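"I Print Everything in White": a talk with Nele Böttcher

When I arrive at the workshop in Malville, Nele Böttcher is sanding a small plastic part over a bucket and asks me to wait a moment. It is Tuesday morning, the radio is on, and the coffee is already strong. She has been making parts for assembly tests for three years, first as a hobby next to her job in a print shop, and now under the name Ploltamow. Her customers are mostly teachers and laboratories who need the same pieces again and again: pegs, trays, holders, boards with parts that stand up from them.

I ask her first how a person comes to make such things. She laughs and says that it began with a mistake. A friend who taught at the technical school in Jistow needed a tray with a rim, and she made the rim too low. "Everything that rolled could roll out. I was ashamed and I made a second one for free. He told three other people about the second one, and he was so kind to forget the first."

The rim is still a subject on which she can speak for a long time. If it is too high, she explains, it hides what lies on the floor of the tray when you look from the side. If it is too low, it is only decoration. She has a drawer with old trials, and she lets me take them in my hands one after another. The differences are so small that I can feel them better than I can see them.
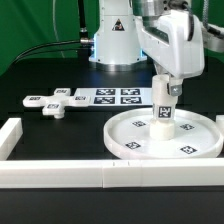 "A peg must look simple," she says. "People see a cylinder and they think it is five minutes of drawing. But I want the bottom a little wider than the top, so it stands well, and I want one flat face for the tag. On a round surface the tag bends, and then the camera reads it badly or it does not read it at all."

The tags are the square black-and-white patterns that a camera can recognize, and they are on almost everything in her workshop. From the size and the angle of a tag, the software works out where the part is and how it is turned. Böttcher says she did not understand this in the beginning. She only placed the squares where the customer drew them. Then a customer sent back a whole box, because she had turned one pattern by a quarter. "For me it was the same picture. For the computer it was a different direction. Since this day I check every tag with my telephone before I pack it."

And why always white? I expected an answer about taste, but she speaks about light. Glossy plastic gives bright spots, and a bright spot on a black square can destroy the pattern. So she uses a matte material, and white because the edge of the black is then very clear. She buys it from a dealer named Mihăilă, who keeps it for her in the back of the shop. In January he had none for two weeks, and she did not want to try another one. "I cleaned the machines and I did my taxes. It was a sad January."

She makes around 200 pieces in a normal month. I ask which ones she likes the least, and she does not need to think. 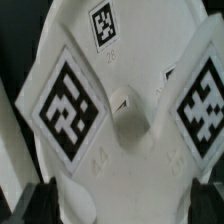

"The raised tabs. I have respect for them," she says. "A tag that lies flat is easy, but a tab stands away from the surface, it has an angle, and the edge should be rounded so that you don't cut your finger. When I print it in the wrong position, I see all the layers on the slope. Then I sand, and when I sand too much the tag does not sit right anymore."

The numbers on the parts were her own idea. In the first year she wrote them with a pencil on the back side, and they disappeared after some weeks of use. Now the number belongs to the drawing and stands close to the tag it names - so when somebody calls her and has a problem, they can say the number and she finds the place in her file. She admits that the digits could be darker. One customer has already complained, in a friendly way.

At the end I ask what she would make if she had a free month. She looks at the shelf for a while. She would like to draw a smaller tray, she says, one that fits in a school bag together with its pegs, and sell it at a price that a teacher can pay from his own pocket. The first drawing is finished. The rim is not decided yet.

Then the printer in the next room beeps, and she goes to take out the plate.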